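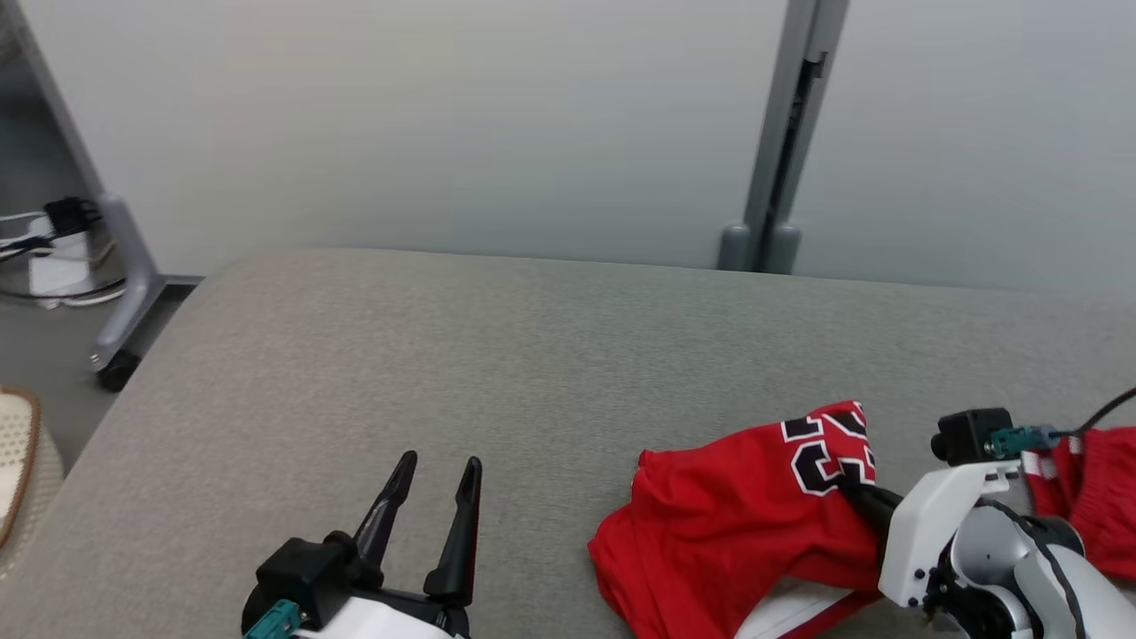

Vol. 2, No. 4

Print this page | E-mail this page

An afternoon with the folding team at Wumthorpe

I drove over to Wumthorpe for the student robotics open day expecting the usual line-following cars and a table of cookies. There were cookies (very good ones, with apricot). There was also a club that has spent the school year trying to get a two-armed robot to fold clothes, and I stayed with them so long that I missed the drone talk completely!

The club calls its robot Flotent. Ihor Tkachuk, who teaches the evening programming class, told me the name came out of a long argument and that he lost. Flotent works at a wide platform covered in gray fabric, low enough that the younger visitors could see everything without being lifted up. The job it was given while I was there was a red basketball jersey, number 23, dumped in a heap with the number half folded under. One arm had a finger pressed into the jersey just below the digits, and the other was off to the left with its gripper wide open and nothing in it.

I asked what the left arm was waiting for. "A corner," said the girl at the laptop, and went back to typing.

Corners are the whole game, as I learned over the next hour. A towel has four and they all look like corners. A jersey has armholes, a neck, a hem and side seams, and when it's in a heap any wrinkle can pass for any of them. Mesh makes it harder. It is slippery and it springs back, and if a finger presses too lightly the cloth just slides away underneath. The students started on dish towels in the fall and moved up to T-shirts after winter break. Team uniforms are the spring project, and they have had to redo nearly all of their training runs for them.

The way they teach it is wonderfully hands-on. A student moves a pair of small control arms, the robot copies, and every run is saved. I got a turn! I can report that folding a shirt through somebody else's arms makes you feel about three years old. I pinched the platform twice, and then I finally got hold of what I was sure was a sleeve and it was the bottom hem. Bohdan Panasiuk, a senior who looks after the gripper code, was very kind about it and said my run would go in the folder marked "recoveries," where they keep attempts that go wrong and then get put right. I did not fully put mine right.

They keep a tally on a whiteboard by the door. In the week before the open day the robot had made 27 complete T-shirt folds on its own. Jerseys stood at two, and both had been circled in green marker. I loved that board. Half the visitors walked straight past it to look at the arms, but you could read the whole year off it, including a stretch in February when somebody had only written "cable."

The other thing I liked was how much of the talk was about laundry. Does the number go face up or face down? Do you fold in thirds? One grandmother had strong views on sleeves and showed the kids her method with her own cardigan, and I saw at least two of them taking notes.

The Fonseca room across the hall had the first-year projects, and there's a sorting machine called Plarkulex in there that deserves a report of its own. Go in by the side entrance if you visit, the front steps are being redone. The club's next public session is in July, and Ihor says to bring a shirt from home if you want to try the control arms. I'm bringing a plain one.

Posted 10/06/2019

Print this page | E-mail this page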